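28 July 2024

I have been playing strategy games for most of my life, and I would like to make a case for losing them. I don't mean being wiped out on turn ten by a bug or a bad map. I mean the slow kind of losing, where you can see it coming and you still have a few hours of decent play left in you. I think that stretch is the best part of the whole genre, and almost every big studio is busy getting rid of it.

What set me off was Protanitz, the campaign game I've been sinking my evenings into since February. It's a good game! I want to say that up front, because I'm going to complain about it for a while. The map is lovely, the trade system finally makes sense to me, and the battles are quick enough that I can fit one in before bed. But somewhere in the middle of every campaign I hit a wall of comfort. I own a third of the map, my income is silly, and none of the computer players can touch me. From there it's 20 more turns of mopping up, and I do them with a podcast on.

So I started a campaign as Kudden, the little fishing kingdom stuck in the north between two bullies. The faction screen rates it "very hard," and my friend Helmut Oltmanns told me I'd hate it. (Helmut restarts any time he loses a town, so I take his advice with a pinch of salt.) I had 4 towns at my best. By turn 30 I had 2. One of them was starving, and my one good general, a grumpy old woman named Abeysekara, was the only thing standing between me and the game over screen.

I had such a great time.

Every choice counted again. Do I feed the army or the town? Do I hand over my daughter's marriage rights to the bigger bully so the smaller one backs off? I sat there chewing my thumbnail over a single unit of spearmen, which in my fat, happy campaigns I would have thrown at a wall without looking. I remember the name of the bridge where Abeysekara held out for three turns. I couldn't name one battle from the campaign I won before it.

And then the game stepped in and ruined it. Protanitz has this feature, switched on by default and buried about five menus deep, where a struggling player gets a "Rally of the Faithful." Free troops, free gold, a big trumpet noise. I hadn't asked for any of it. Suddenly my desperate little kingdom had a full army it hadn't paid for, and the bullies, who had spent all game earning the right to squash me, were running for the hills. I won two big battles in a row and felt nothing at all. I quit to the desktop and went to make a sandwich.

I get why it's there. People quit when they fall behind, and a studio that can see all those abandoned saves is going to want to do something about it. Fine. But I think they've got the wrong cure. People quit losing campaigns because the game gives them nothing to do while they lose. There's usually one ending that counts, the one with the fireworks, and once it's out of reach you're just waiting for a menu.
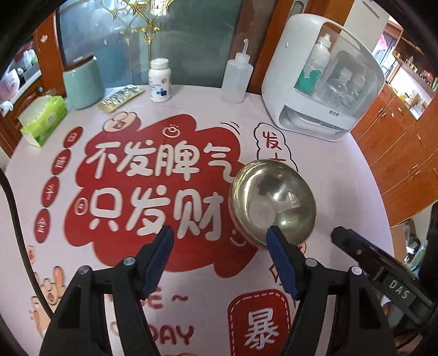 Compare that with Rosard, an older and much uglier game that I still go back to every winter. In Rosard you can lose your capital and keep playing as a court in exile. You can become somebody's vassal and spend fifty years being a pain in their neck. If your whole dynasty dies out, you get a proper page of history about what you built and who took it, with your dumb decisions written up very politely. I've kept a bunch of those pages. My favorite is for a duke who bankrupted himself on harbors and got conquered by a man who then got rich off the harbors.

That's all I'm asking for, really. Give me a smaller goal when the big one is gone. Let me hold out until spring, or get my people over the mountains, or make the winner's life miserable on my way down. Let the computer offer me terms that are bad but tempting. And if you must have a rescue button, put it on the first screen with a clear label and let me decide whether to press it. Helmut would press it every time, and good for him, he paid for the game too.

I went back to Kudden last night with the rally switched off, loading an old save from right before the trumpets. Abeysekara is sixty-eight now, the granary is empty, and there's a very large army camped on the other side of the bridge. I give us three turns, maybe four if it snows.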